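Trimming idle time from hand-held gripper recordings

If you train a policy on recordings made with hand-held grippers, the first thing it will learn is how to wait. People pause before they start, they pause once they've got hold of something, and all that standing still goes straight into your data. A small trimming script fixes most of it, and it's a lovely little job for an afternoon!

You'll need your recordings with pose and jaw width for both grippers on one shared clock. I'm using a set from our Endthorpe bench, 361 recordings in all, stored in Tradari format, but any format that gives you timestamps will do.

Start by working out a speed for each gripper. Take the difference between neighbouring positions, divide by the time step, then smooth it with a median filter. Do the same for jaw width. Don't skip the jaw — a hand can be perfectly still while the fingers close, and that's the very bit you want to keep.

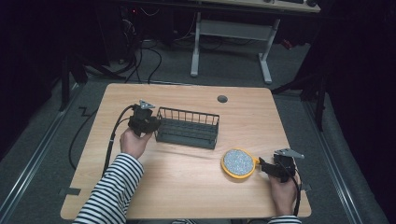
Now for the fun part, which is deciding what counts as idle. My first version looked at each gripper alone and cut whenever either one stopped, and it made a terrible mess of two-handed tasks. Take a moment like the one with the right gripper at the trivet's yellow handle and the left one held upright beside the wire basket: the left may not be moving at all, but you can't throw it away without losing what the right is doing. So a stretch is idle only when both speeds and both jaw widths stay under their limits together. Seema Upadhyay suggested adding a minimum length as well, and I've settled on 20 samples.

Keep 2 samples at each end of a cut so the joins aren't too sharp, and save the list of cuts next to the original file. Never overwrite the original.

Then plot speed against time with the cuts shaded in. My run found 2,076 idle stretches, and scrolling through the plots I spotted a bad limit on jaw width straight away. Set yours from your own plots — mine won't suit your grippers — and run the script again before you train.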